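Floor rules for arm cells: what does your shop write down?

Board: Automation Safety and Practice
Started 28 May 2026

shamim_bukhari
So I got handed the job of rewriting our cell rules. The old ones are a single laminated sheet from when we had one arm, and now we've got enough going on that people walk past three setups to get to the coffee. I want something short enough that a new hire will read it on day one. My first draft was 36 items and my boss at Niazi laughed at me (fair!).

Where I'm stuck is cables. We do a lot of work with soft, floppy stuff, and cables are the worst of it because they're the workpiece AND they're all over the building. Overhead drops, power for the carts, the thing on the table you're trying to pick up. My draft says "no loose cables on or near a work surface while an arm is enabled," and obviously that's useless if the job is handling a loose cable.

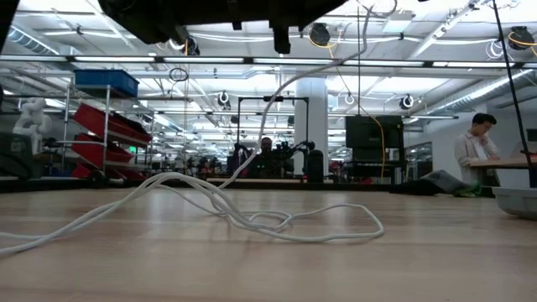

What I've been leaning toward is splitting it in two. Anything that's part of the task gets to be on the table, and it has to be unplugged at both ends before the arm is enabled. Anything that's part of the building stays up in the ceiling grid or strapped to a post. If you can't say which kind it is, you stop and find out. Does that hold up, or am I missing something dumb?

tablesaw_ron
The unplugged-at-both-ends part is good, keep that. I'd go further and ban the same color for both. We got bit by this. White workpiece, white power cord, somebody grabs the wrong one. Now live drops are yellow and nothing that goes on a table can be yellow. Costs you one order of cable.

sadia_d
I don't love the color rule, sorry Ron. It works until purchasing buys whatever's cheap, and then you've got a rule people think is protecting them and it isn't. I'd put a tag on the live ones at both ends and check tags at shift start.

Also Shamim, you haven't said anything about snagging. Unplugged is fine for shock but a long cable that's lifted off the table can still hook an elbow joint or a cart. When I was at Boltonia we had a max length for anything an arm was allowed to lift, and the number came from measuring the cell. Don't copy somebody else's.

tablesaw_ron
Tags fall off.

sadia_d
So do the people who order yellow cable, Ron. We had 226 tags on the floor and I replaced four in a year.

shamim_bukhari
Ok the snagging thing is a real hole, thank you Sadia. I had a line about keeping your hands clear and nothing about where the slack goes. Adding it.

Next question then: people at desks. We have benches in the same big room as the cells, and I'm getting pushback on a floor line because the room gets rearranged every couple of weeks. Tape is a mess after the second move.

kestrel_m
Don't tape the room, tape the base. Ours are all on movable stands, and each stand has its reach written on the side in big numbers. You move it, you walk a tape measure out from the base, you put cones down. Takes five minutes. And do a real risk assessment after each move, even a one-pager. If the layout changed, the old one is for a different cell.

tablesaw_ron
A risk assessment every two weeks? Nobody's going to do that. You'll get photocopies with the date changed.

kestrel_m
Then stop moving it every two weeks. Not trying to be snarky, I mean it. If the paperwork is too much for how often you move, I'd look at the moving first.

sadia_d
With kestrel on this one. At Bindholm we made whoever asked for the move fill out the form. Moves dropped way off.

shamim_bukhari
Oh I like that a lot. Ok, draft two is down to 11 items. Cables are items 3 through 5: task cables unplugged at both ends, building cables up high and tagged (sorry Ron, I'll ask for yellow too), and a lift length measured for each cell. Still arguing with myself over whether "enabled" should mean drives on or program running. I'm leaning drives on. What do you all use?

kestrel_m
Drives on. Always.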